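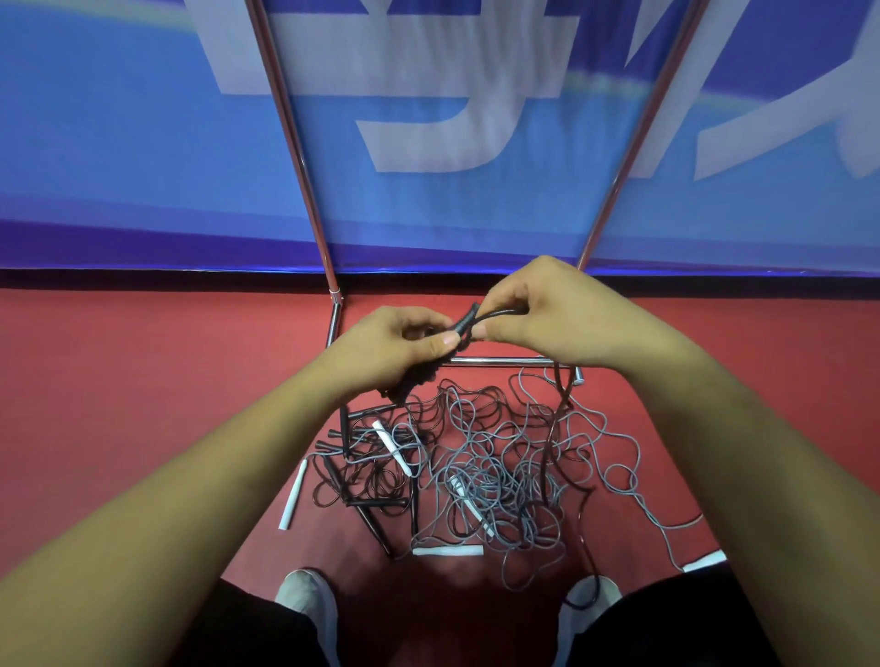 Handles together first, then the cord: sorting the ropes at Brolside.

The Brolside skipping club has 148 members on its books and a waiting list for the beginners' class. Five years ago it had 22, nearly all of them under 12.

Máté Szénási started coming along with his daughter and now runs the adult sessions. He boxed as a teenager and had not picked up a rope in decades. "I lasted less than a minute," he says. "My calves hurt for four days."

Most of the newer members are over 50. Some drive in from Risley, where the hall closed in July and has not reopened. They pay at the door and borrow a rope if they need one.

Sessions begin with a slow two-foot bounce, then short rounds with plenty of rest - longer rests than most people expect. Szénási keeps jumps low and tells beginners to turn the rope from the wrists. Anyone with a sore knee steps over the rope instead.

Nilton Mamani, a retired bus driver, joined after his doctor told him to get moving. He can now manage 50 turns without a miss. He is working on the crossover, and practises in the garage at home.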